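Teleoperation notes: tabletop picking, second round

The Drorkley bench has finished its second block of remote-controlled demonstrations for the mixed small-goods set. The total now stands at 1161 accepted episodes. All were recorded on the two-arm station with an operator driving both followers from a matched pair of leader arms. The task is the same as in the first block: pick one named item from the table, lift it clear, and set it down on the side the prompt asks for.

Items are still ordinary packaged goods. The list has 21 entries, among them snack bags, flat packets, squeeze tubes and small crinkled pouches. Bags remain the slowest class. A bag of bread sticks gives the operator two options, the crimped end or the filled middle, and the two produce very different trajectories. In the first block operators chose freely, and the policy trained on that data tended to stop between the two grasps and close on nothing. The instruction sheet now says to approach with the fingers already open, pause beside the bag, and grip the middle. The crimp is allowed only when the middle is blocked by another item.

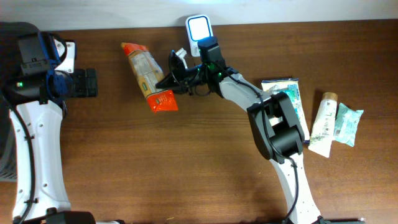 Arm choice was the other open point. The old rule assigned each item to the nearer arm, measured from the base. It looked sensible on paper and was ignored in practice, as operators favored their right hand and reached across. The rule has been dropped. Either arm may take any item, provided the idle arm stays back from the pick and does not move until the item has been set down. Episodes in which both arms travel at once are kept in a separate folder and are not part of the total given above.

Reaching across has a cost. With the elbow low, the forearm and joint housing can pass over items that are not being picked, and a flat packet is easy to drag. Operators should raise the elbow before extending. If a packet shifts during the reach, finish the episode and tag it "contact." Do not stop and reset by hand in the middle of a recording.

The leader arms were recalibrated with the Jivitz script in December. Gripper travel on the leader now maps linearly to the follower, so a half squeeze gives a half-closed gripper. Operators who learned on the earlier mapping should run 2 practice picks before recording.

Training on the new block uses the Lulell configuration with no changes. Evaluation is 80 trials per checkpoint, with item positions drawn from the Vestergaard layout file. Results will be posted in the next issue, listed by item class.

Booking for the station opens Wednesday at 9 a.m. Please log out of the recorder at the end of each slot.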